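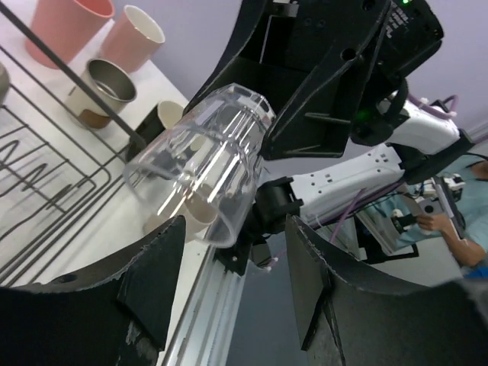
Surely a cup is a cup, a woman in the second row called out at the Clinthorpe talk, and why would anyone need forty minutes on which ones to keep? Fair enough. Start with her. Let people laugh, then ask for hands: who has a cup at work they would refuse to drink from? Wait for the hands.

My answer to her was that I don't need forty minutes either. I need people to stop buying things to fix a problem they haven't looked at.

Opening claim, say it slowly: most shared kitchens do not have a cup shortage. They have a drying problem. I can't prove that for every kitchen. I believe it for the ones I've stood in.

The Amrani office. Staff of 200, one kitchen per floor. In August they ordered 600 new mugs. By the time I visited, people were back to using clear plastic cups from the cupboard and complaining there was nothing clean. Pause here. Don't rush to the reason, let them guess. Someone always says theft.

I doubt theft. I went through the desks with the office manager's permission and found a fair number of mugs, but the real pile was beside the sink, upside down on a tea towel, wet inside. A wet mug on a towel looks dirty to the next person. So they take a plastic one.

Now the Flurnik leaflet. Read out the line: "Reusable cups pay for themselves in weeks." Ask: whose weeks? Washed how? The leaflet gives a figure of 404 uses per cup and doesn't say where it came from. I wrote and asked. I got a second leaflet.

I'm not against reusable cups – I own far too many. I just want to see the sum done with the hot water in it.

(Drink some water. People need a minute with the leaflet.)

Racks. Two kinds of people here: those who think a rack is a place to dry things and those who think it's a place to store them. If yours is full at nine in the morning, you have the second kind. Emptying it is a job, and it should be somebody's job, with a time on it.

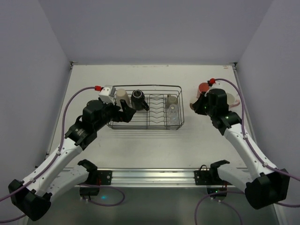 The second kind will tell you the rack is handy, everything is right there. Sure. Then the next wet cup has nowhere to go and it ends up on the towel again. I've had this argument in four buildings and lost it in three.

On tall cups in racks: stand them mouth down if the base of the rack lets air in. Mouth up, they hold whatever was in them. I used to say always mouth down, then a listener wrote to say hers sat flat on a tray and grew a ring of slime. She was right. Check what's under it first.

Paper cups. Skip if running late. Short version: they get used twice by people who mean well, the rim goes soft, and they leak on the second coffee. Don't stack them in with the mugs.

The Rornel people are going to ask about their dryer. Price was 458 when I looked and I haven't seen it run with a full load. Say that and no more. If they push, ask how long it takes with handles in the way.

Questions. If there are none, go back to the show of hands and ask what was wrong with the cup.

Leave the sign-up sheet by the door, pens are in the side pocket.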